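Lellutine: Bottles and Bags

Read me first

Lellutine is a set of short clips and stills about one household chore: putting bottles into a shopping bag. It covers the objects, the order they go in, and how the bag behaves as it fills. Minoru Nakajima set up the object list and the layouts. Bríd Hennessy wrote the labels and keeps this file up to date.

The current release is the December one. It replaces the earlier Pomeretti folder, which used paper sacks and is no longer maintained.

What's included

300 packing clips
116 stills
layouts.csv, one row per clip
objects.csv, one row per object
notes.txt, Bríd's remarks on odd cases

Clips and stills share the same naming. The first part of the name is the layout number, the second is the take. There are 14 layouts. Layout 2 was redone after the first release, so throw out any old copies you have.

The objects

Bottles are plastic, in mixed colors and shapes. Some have paired colors, such as yellow with a yellow cap, and some don't. In objects.csv each bottle gets a body color, a cap color and a label color. If there is no label, or it faces away in every clip, the label field is blank.

Color names are kept short. We use "clear red" for any red you can see through and plain "red" for the rest. Yellow-green has its own entry and should not be merged with green. Minoru tried merging them once and the counts in layouts.csv stopped matching.

Bags are canvas totes with two handles. The bag counts as open if the top edges are apart far enough to take a bottle upright. Handles may stand up or flop over the side, and this is marked in the handles column.

Side objects are things that share the floor with the bottles but don't get packed. They are listed as "stay" in layouts.csv. The toaster and its bread are one entry, because the slices are left in the slots.

Labels

Each bottle has one of three states: out, in, or moving. A bottle is "in" when its base is below the rim of the bag, even if most of the body still shows. One that leans on the outside of the bag is "out". Use "moving" only if the bottle is off the floor and not yet in.

Bottles that are partly hidden by the rim are still labeled. Go by whatever color shows.

Sample still

Two yellow bottles are in, the taller one with a blue label. Five are out: dark green, yellow, clear red, white with a green cap, and yellow-green. The tote is white with blue handles, marked "up". The toaster is mint green and marked "stay". 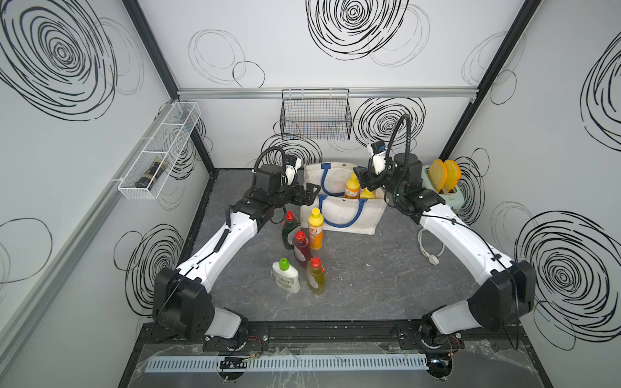
Known problems

The two yellow bottles in the bag are easy to swap when one is behind the rim. Check the label color before you trust the ID.

The marbled floor pattern can make the edge of a pale bottle hard to trace. Outlines for white bottles are looser than the others.

Nine clips have no handles value. Treat it as unknown, and please don't fill it in from a neighboring take.

Changes since Pomeretti

Paper sacks removed
Canvas totes added
Cap color split from body color
"Leaning" dropped as a state, now part of "out"

Corrections go to Bríd, with the clip name and the row number.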